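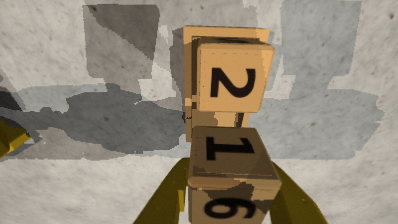 Simulation is cheap, and for this reason many small companies treat it with less respect than a real machine. At Gastico, where I have worked on robot arms for a long time, we made the same mistake. We had a thick binder of safety rules for the real cells, and for the simulated ones we had no rules at all. Everybody built the tasks in his own way, and when two people reported a success rate, we could not say if they spoke of the same thing. A numbered cube is a good place to begin, because it looks so simple. When the yellow fingers close on the cube with the 1 and the 6, and the cube with the 2 is only a narrow gap away, the person who wrote the task must already have decided many things. Does it count if the neighbor is touched? Does it matter which number is turned up? If these answers are not written down before the first run, they will be written after it, and then they always become a little kind to the robot.

We now have a short document for this, called the Fokby rules after the project in which we first needed them. It is two pages long. I want to explain some of its parts, because I am often asked for it by other teams, and because I think it is more useful to read why a rule exists than to copy it.

Write the end before the beginning

The first rule says that the end state of a task must be described in words that a person outside the team can check. "Cube picked" is not accepted. We ask for the height above the table, the time the cube must be held, and what is allowed to happen to the other cubes. In Fokby the holding time is 2 seconds. It could be another number, but it must be the same number on Wednesday as it was the week before.

A failure also needs its description. A dropped cube is easy. More difficult is a cube which is held by one corner and slowly turns between the fingers. Some of my colleagues wanted to count this as half a success. I was against it, and I am still against it. Half points are pleasant for the team and confusing for the customer.

Keep the starting positions

The second rule is about where things are placed. It is a great temptation to put the cubes where the arm reaches them without effort. Our rule asks for 14 fixed starting layouts, which are shared by all teams, and a further set which is made at random and whose seed is saved together with the results. The fixed layouts must include cubes that stand apart and cubes that stand close to each other, because these are two different problems. An arm that does well with the first kind can be very clumsy with the second. 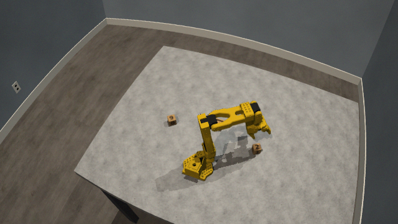 The layouts are kept in one folder, and it is not allowed to edit them. If somebody finds a mistake in a layout, the old one stays and a new one is added with a new name. This makes the folder ugly. I have learned to accept an ugly folder, after we lost one month in November and December comparing results from layouts that had the same name and different contents.

Say what is not real

The third part is the one I care about most. Each report must have a paragraph on what the simulation leaves out. Friction is usually the biggest question. The simulated fingers and cubes have the friction that we gave them, and the real ones have the friction of that day, with dust and with worn rubber. Light and shadow come next, if the arm is guided by a camera. A floor or a table surface that looks convincing on the screen does not prove that the physics below it is convincing too.

At Urquhart, a partner firm that builds packing lines, they go further. Their people do not accept any simulated result with fewer than 700 runs, and they ask to see recordings of the failures before they look at the successes. In the beginning I found this impolite. Now we do the same at home, and the meetings have become shorter.

Who may change the rules

A rule which can be changed by the person it disturbs is not worth much. In our document a change needs 2 signatures, and one of them has to come from outside the project. The change is valid from the next series of runs and never for the series which is already going on. We took this part almost word for word from the Welow line, where it was used for the real machines, with real fences and real emergency stops. Nothing had to be adapted except the title.

The next version will say something about gripper speed near the table, which is now left to each team. We have a draft, and it still lacks the second signature.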